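Trurstead Rentals – where we are, November 26, 2023

Hi Carolina,

Promised you an update before the board packet goes out, so let me just run through it.

We've got 8 units leased out of the nine in the Baird building, which is a lot better than I was expecting when we talked in February! The last one is the corner apartment on the second floor. Effie has shown it a bunch of times and people love the windows, then they see the kitchen and go quiet. I'd like to spend $3000 of the contingency on new counters and a decent stove, and I think it rents right after that. If you're okay with it, Dougal can start as soon as the counters come in.

Rents are holding up. We raised the two-bedrooms by $200 at renewal and only lost one family, and they were moving closer to work anyway (or so they told me). Khalil is still chasing the late payment on the ground-floor shop. He has a payment plan in writing now – I'll forward it.

The listings finally moved over to Koltari. It took longer than it should have and half the floor plans came through sideways, but Ruaridh has been fixing those one by one and the inquiry form works again. 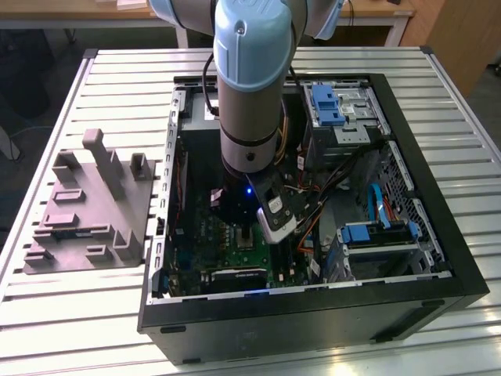
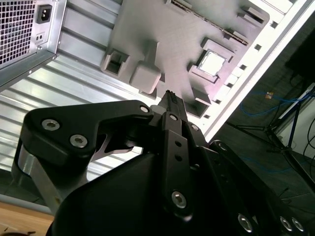

Still open on my end: the roof quote from Cevura, which came back without the gutters, so I've asked them to redo it. Also the parking lease with the church next door. They want a longer term than we do, and I'd rather not sign until you've read it. Can you give me a call once you've had a look?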